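**Re: Dekell wood cleaner concentrate, has anyone got it to do what the label says?**

**zwrobel**
The label says one capful to a bucket, no rinse, "restores natural luster." I did the dining table and both bookcases with it in June and I can't tell which half of the table I did. My sister-in-law swears by it, but she also swears by the copper bracelet, so. Is there a trick to this stuff or is it dish soap in a nicer bottle?

**mazurek_fan**
You have to use warm water. Cold water doesn't activate it.

**felicja_n**
Activate what? It's a detergent. I've read the back of that bottle more times than I'd like and there's nothing on it that needs activating. Warm water cleans better than cold water, with Dekell or without.

**mazurek_fan**
I'm telling you what worked for me. Did a whole kitchen of cabinets, came up beautifully.

**felicja_n**
And how dirty were they before?

**mazurek_fan**
Pretty greasy, we fry a lot.

**felicja_n**
Well, there you go. You washed greasy cabinets and they got clean. I'd want to see one door done with Dekell and the next one done with plain soap before I gave the bottle any credit.

**Lena K**
I did more or less that. Old pine dresser, left side Dekell, right side a squirt of dish soap in the same amount of water, wiped both down with a clean cloth after. My husband couldn't pick the side and neither could I the next morning. The Dekell side smelled of oranges for a day. The 500 ml bottle costs four times what the soap does.

> no rinse

Also, this part is bad advice in my opinion. I skipped the rinse on a side table once and it went tacky where people put their arms. Took 3 goes with a damp cloth to get it off.

**spela_o**
Tacky usually means you used too much. A capful is less than people think. I go through maybe two bottles a year on rental furniture and never had a sticky one, and I don't rinse.

**Lena K**
I measured it. With the cap.

**spela_o**
Then it could be old wax coming up. If there was polish on there before, any cleaner will soften it and leave it gummy. That's not Dekell's fault.

**Lena K**
Could be. But then the label should say so, and it says "safe on all finishes." All of them! Shellac? Milk paint? I wouldn't put it on either.

**zwrobel**
Mine had lemon oil on it for years before I got it, so maybe that's what I'm looking at. What would you use to get that off without stripping the whole thing?

**felicja_n**
Mineral spirits on a rag, windows open, try it on the underside first. Change the rag when it goes yellow. After that, wash it with whatever you like and stop. Most tables don't need feeding. Finished wood isn't thirsty, whatever the Hiden ads say about "nourishing" it.

I went through all this with my own furniture. Spirits, then soapy water, then a dry towel, and I've put nothing on it since.
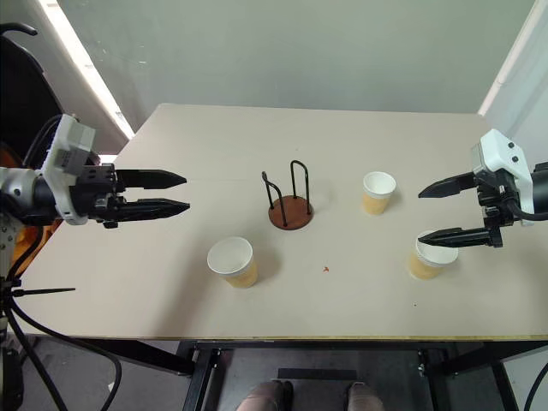

I used to have a shelf of sprays for that job, the Hiden one included, and I gave them away and haven't missed them. If you want shine, that comes from the finish. If the finish has worn through you need more finish, and no cleaner is going to put it back.

**mazurek_fan**
Lemon oil is natural though. My grandmother used it her whole life.

**felicja_n**
Most bottles sold as lemon oil are mineral oil with scent in it. Check yours.

**mazurek_fan**
OK, I checked. Mineral oil. Still like it.

**spela_o**
I still think you're being hard on Dekell. It's a decent cleaner. The "restores" part is silly, I'll give you that. They all write that.

**Lena K**
They do, and people pay for it. If the bottle said "orange soap" I'd have no complaint except the price.

**zwrobel**
Did the underside with spirits this afternoon and the rag came up the color of tea. Doing the top next. Does it matter if I go with the grain or can I just rub?

**felicja_n**
With the grain. And don't let it puddle at the joints.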